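Tags: Student Projects, Build Logs, Shared Workshop

Tool changing on the Tronside arm: where we are in August

So the big question after the midterm demo was whether our arm could put a tool back where it got it. Picking up was fine by then! Putting back was a mess, and I spent most of my bench time at the Tukberg workshop on that one problem.

The first holder board had slots cut to the exact width of the tools, which looked great in CAD and jammed on 14 of the first 112 tries. I reprinted the board in gray with wider slots and left the bigger pockets as they were (they never gave us trouble). I also slowed the last bit of travel, so the arm creeps in at the end, and that helped way more than I expected.

The other headache was the fingertips. Smooth ones let long thin pieces swing, so I went with rubbery pads that have a rough surface. They're ugly and they grip like crazy. The Drusach controller still drops its zero after a restart, so I home everything by hand before each session and keep a note of the offsets taped to my laptop.

The whole alignment routine lives in one script, 280 lines, and yes, I know it should be split up. Next I want to line up a thin piece with the narrow slots using the wrist camera alone, with no saved positions at all. 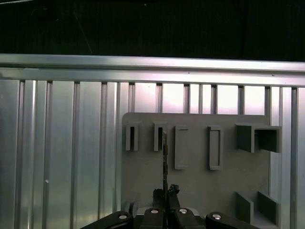
The board edge is my main reference for that, and glare off bare aluminum is the thing I'm most worried about, so I'll be playing with exposure all Saturday.

Contact the Huỳnh Project Lab | © Huỳnh Project Lab | Back to top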